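Résidence Luvham - Réunion de coordination lingerie
Compte rendu, 27 août 2023
Présents : lingerie, service des étages, magasin, achats. Excusée : maintenance.

1. Approbation du compte rendu précédent
Le compte rendu de juin est approuvé avec une correction au point 4 : lire « plaids » et non « draps plats ».

2. Textiles à poil long (plaids et housses de coussin en peluche)
La lingerie rappelle que les articles peluche rouges déteignent encore au deuxième lavage. Ils restent séparés du gris et du blanc jusqu'au troisième cycle complet. Température maintenue à 30 degrés, essorage réduit, pas d'adoucissant.
Le séchage en tambour est limité à 15 minutes, puis finition à plat sur claie. Les étages signalent des poils couchés sur plusieurs housses rendues en juillet - cause probable : empilage avant refroidissement. Consigne : pas de mise en pile à la sortie du tambour.
Le brossage se fait dans le sens du poil, à sec uniquement.

3. Pliage des petits linges gris
Deux méthodes coexistent entre les étages et la lingerie, ce qui fausse la hauteur des piles et le remplissage des casiers. Méthode retenue : pliage en rectangle, ourlet côté haut, bord ouvert vers le fond du casier. Les linges dont l'ourlet gondole sont repris une fois à la main, puis déclassés en chiffons si le défaut persiste.
Les taches visibles après lavage sont repérées avant pliage. L'article part en bac de retraitement et n'est pas remis en pile.
La table de pliage reste encombrée en fin de matinée par les coussins en attente de housse. Le magasin libère l'étagère basse à cet effet.

4. Fournitures
L'offre Avine porte sur 2 000 étiquettes thermocollantes. L'offre Koubek porte sur 3 000 étiquettes tissées, à coudre. La pose à chaud écrase la peluche autour de l'étiquette : les étiquettes tissées sont retenues pour les plaids et les coussins. Le thermocollant reste admis sur les linges gris, dans l'angle inférieur.
Les achats demandent à Koubek un échantillon avant commande ferme. Les sacs de transport Cludo sont reconduits sans changement.

5. Rangement
Les casiers du couloir sont réaffectés par matière et non plus par étage. Plan à afficher par le magasin. Les plaids sont stockés roulés; le pliage marque le poil le long de l'arête.

6. Divers
Le joint de la deuxième laveuse est à revoir - demande déjà transmise à la maintenance, sans retour à ce jour.
Prochaine réunion : date à fixer par les achats après réception de l'échantillon. 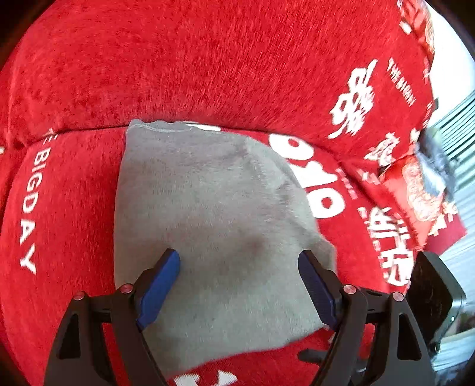 Un linge gris pelucheux peut-il être lavé avec les plaids rouges après le troisième cycle ?
Après le troisième cycle complet, le mélange est admis à 30 degrés, avec essorage réduit et sans adoucissant.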